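Taven Falls rewatch and spoiler talk: is the Satstead will storyline going where we think it is?
Daytime & Serials > Taven Falls > Spoilers Allowed 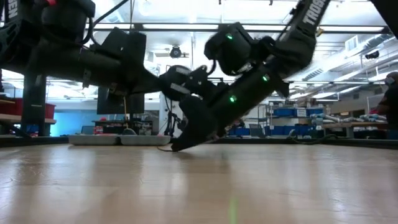 Two robot arms, one marked TROSSEN

harborlight_dee
Started 2025-05-21

Okay, I have to talk to people who care about this show because my husband has left the room twice now. Spoilers for everything through the hospital fire follow, so if you're behind, back out!

The new previews say Corinne Vergara finally gets the envelope out of the safe at Satstead, and that "someone she trusted" is standing behind her when she opens it. I've gone back through the last month of episodes and I am more and more sure that it's Uncle Piers. He was the only person in the boathouse when old Mr. Ondley changed the will. He had the key in the Founders Day episode (look at his left hand when he's pouring the drinks, he slides it under the napkin). And he has been SO nice to Corinne since the funeral, bringing soup, driving her to the lawyer, all of it. Nobody on a soap brings that much soap-opera soup without wanting something.

What I think is in the envelope: a second will that leaves the mill to Joss. Which would mean Joss is an Ondley, which would mean the wedding can't happen, which would explain why the show has been dragging its feet on a wedding date since last September.

Tell me I'm wrong. Or tell me I'm right, I'd enjoy that too.

----

mill_town_marv

You're right about Piers and wrong about Joss. I'll go to my grave saying Joss is a Vergara. Go back to the scene in the chapel where Mother Adele sees the birthmark and drops the candle. She didn't know the Ondleys back then! She had only worked for the Vergaras. There's no reason for her to react like that to an Ondley baby.

Great catch on the key, though. I watched that scene live and never saw it.

----

tuesdaychild88

Marv, if Joss is a Vergara then he's Corinne's brother and the wedding REALLY can't happen. Please don't do that to me. I've been rooting for those two since the ice storm.

----

mill_town_marv

Half brother at most.

----

tuesdaychild88

That is not better, Marv!!

----

paperlantern

Longtime lurker, first time in the spoiler section. I'm loving this story so much. I fell off the show for years and came back because my sister kept texting me about the hospital fire, and now I'm up at six to watch the previous day's episode before work.

I wanted to ask about the lawyer, Mr. Haskett. Are we supposed to trust him? He told Corinne there was only one copy of the will, but two scenes later he's on the phone telling somebody "the other one is safe." My sister says he meant the other key. I think he meant the other will, and that Piers has had it this whole time, and what's in the safe is a fake.

----

harborlight_dee

paperlantern, welcome, and wow, I hadn't put those two scenes together at all. If the safe has a fake, then Corinne is going to read it out loud at the family dinner (they've already shown her in the green dress at the head of the table, so we know there's a dinner) and blow up her own life over nothing. I would be screaming at the TV.

----

oldsoapbox

I'm going to be the grump here. I like this show, I've watched it longer than some of you have been alive, and I think this storyline is a mess. We've done the second will. We did it with the quarry. We did it with the hotel. Each time it took most of a year and ended with somebody falling down the Satstead staircase.

And Piers being the villain would be a waste of a good character. He's the only person in that house who talks like a human being. His scene with Corinne on the dock after the funeral was the best thing they've done in ages, and if he was lying through the whole of it then the scene means nothing on a second watch.

----

harborlight_dee

I disagree, and I say this with love! The dock scene gets better if he's lying. Watch it again and listen to what he says. He never tells her he's sorry that her grandfather died. He says "I'm sorry you had to find him." I got chills.

----

oldsoapbox

People say that at funerals. My own brother-in-law said it to me.

----

quarryqueen

Reading all of this with a giant grin. I'm somewhere between Dee and oldsoapbox. I think Piers took the key, but I think he took it to protect Corinne from whatever's in there. He loved her mother. They've hinted at that since the flashback with the red umbrella, and I don't think he'd hurt her daughter for a mill that loses money every year.

So who's standing behind her when she opens the safe? My money's on Lenore. The previews said "someone she trusted," past tense. Corinne doesn't trust Lenore now but she used to, before the business with the horse.

----

mill_town_marv

Oh, that's good. Lenore has been off screen for weeks and they never leave her alone that long unless she's about to walk through a door.

----

jnkuna_recaps

Jacobus Nkuna here, I do the written recaps in the other section. I keep a running file on the show so I looked up a few of these for you.

The key: Dee is correct that Piers has it at Founders Day. He also has it one episode later, in his jacket, when Joss hugs him and says "what's that, your flask?" Piers laughs and moves the jacket to the other arm. It's played as a joke, and I put it in my recap as a joke. I feel pretty silly about that now.

The birthmark: Marv is correct that Mother Adele drops the candle. But she did know the Ondleys. She taught piano at Satstead for one summer before she took her vows, and it came up in the episode where the piano gets sold. So the candle could go either way.

The safe: in the story it was installed for the mill's 50th anniversary, and old Mr. Ondley said in a toast that he put something in it that night and never took it out. If that's still true, the envelope can't be the will he changed in the boathouse. That happened years later.

----

harborlight_dee

JACOBUS. You can't just drop that at the bottom of a post! So the envelope is older than the will? What did he put in there??

----

jnkuna_recaps

They never said. He raised his glass, looked over at Corinne's mother, and they cut to the fireworks.

----

quarryqueen

He looked at her MOTHER. Okay. So it's a letter. It's a letter about who Corinne's father is, and Corinne is the one who isn't who she thinks she is. Joss has nothing to do with it.

----

tuesdaychild88

If Corinne isn't a Vergara then it doesn't matter whether Joss is one and they can get married. Quarryqueen, I would like to buy you a cake.

----

mill_town_marv

I hate how well that works. I've been on the Joss birthmark for months.

----

paperlantern

But then what was Mr. Haskett talking about on the phone? There'd still have to be another something.

----

quarryqueen

Could be two separate things. A letter in the safe, and a will in Haskett's office that Piers is after. Corinne goes looking for one and finds the other.

----

oldsoapbox

I'll give you that this is a better story than the one I thought they were telling. I still don't believe they remember the toast. That was a different set of writers, and this show once forgot that Lenore had a twin.

----

harborlight_dee

They didn't forget the twin, she's in Portugal!

----

oldsoapbox

She has been in Portugal through three funerals, including her own father's.

----

jnkuna_recaps

For what it's worth, I do think they remember. The prop safe has the same scratch on the door that it had in the anniversary episode, and last week the camera stayed on it for quite a while as Corinne walked past. It might be that the art department is just careful. I'd like to believe somebody upstairs is doing it on purpose.

----

harborlight_dee

I'm going to rewatch the anniversary episode tonight. Does anyone know where it falls? The guide I use doesn't have titles that far back.

----

jnkuna_recaps

My recap for it is number 131 on the old list. The toast is near the end, right after Lenore's dance with the mayor.

----

harborlight_dee

You're the best. I've got popcorn and the dog, and I'll report back.

----

tuesdaychild88

Could you watch what Piers does during the toast? If he loved her mother he ought to be looking at her too.

----

harborlight_dee

Back! I watched it and then I watched the toast again with the sound off. Piers is there, over by the window, and he isn't looking at Corinne's mother at all. He's looking at the safe. And when everybody drinks, he doesn't. He sets the glass down full and goes out the side door.

So he knew, or he guessed. I don't know if that makes him worse or better, but I'm counting it for my side.

----

oldsoapbox

Or the actor had another scene to get to. I'm still saying Piers is innocent, and I'll say it right up until the family dinner.

----

quarryqueen

A full glass, though! I'm sticking with Lenore behind her at the safe, and I'm adding Piers out in the hallway, listening.

----

mill_town_marv

Put me down for Mother Adele. If I can't have the birthmark I'm at least going to have the nun.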